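4.2 Planning the equipment purchase from simulated tasks

The budget for the assistance robot at Stastthorpe had to be fixed before any machine was available for trial. The care home wished to know which parts it should buy in the first year and which parts could wait. We therefore used simulation as a planning tool. The question was not how well a certain robot performs, but what the tasks demand from it, and how these demands change the price.

Three equipment packages were compared. The first, called Eser, is a low mobile base with a short arm and a two-finger gripper. The second, Viklund, has the same base but adds a lifting column, so that the arm can reach over furniture. The third, Tedora, has the lifting column and also a second depth camera at the wrist. The prices were collected by Borghild Sundqvist from written offers, and all offers were valid until October. Offers without a service agreement were not accepted, as the home has no technical staff of its own.

The tasks were chosen together with the staff. In interviews led by Ronja Hellström, the night staff often mentioned small things that are left on beds and on floors, and which must be found and brought to the resident or put away. These tasks are short, but they interrupt other work. We built 18 room layouts, and for each of them we defined a list of objects to be fetched. Figure 3 gives one of the bedroom layouts.

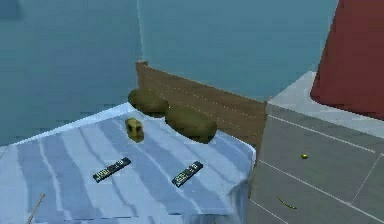
Figure 3. Simulated bedroom used in the planning study, with two remote controls on the bed and a small ball on the tiled floor.

The bedroom layout is useful for budgeting because it puts two different demands in the same room. A remote control that lies on a blanket must be reached from the side of the bed, and the blanket gives a soft and uneven support under the gripper. The ball on the floor requires that the arm can go down to floor level. A package which is strong in one of these demands can be weak in the other, and a purchase decision based only on table tasks would not discover this.

For every object we calculated if the arm can reach it from at least one free position of the base. We then calculated if the gripper can close on the object from that position without touching the mattress. Torbjørn Fjeld repeated the calculation with the objects moved to new places, which gave 138 cases in total. The result for each case was only yes or no. We did not try to estimate how long a task would take, as the speed of the base in a real corridor was not known to us.

The Eser package could reach the floor objects, but it failed in many of the cases where the object was far from the side of the bed. With the lifting column of Viklund most of these cases became possible. The additional camera in Tedora changed nothing in this part of the study, and this is to be expected - reach does not depend on what the robot sees. Its value must be judged by other tests, for example with dark objects on patterned textile.

On this basis we recommended that the home buys Viklund first and reserves money for the wrist camera as a later addition. The mounting plate for the camera should be ordered together with the arm, since the supplier asks a separate visit fee for fitting it afterwards. Sixten Forsberg, who is responsible for purchasing at the home, asked that the plan should cover 5 years, including batteries, replacement finger pads and training of new staff. These running costs are treated in Section 4.3.

Two limits of the method should be mentioned. The simulated blanket does not move when the gripper pushes against it, so that our results for the bed may be too positive. The free floor space was also taken as constant, while in daily use chairs and walking aids are moved many times. The layouts and object lists were reviewed by Margit Nordin, and the version used here is the one approved on 06/06/2025.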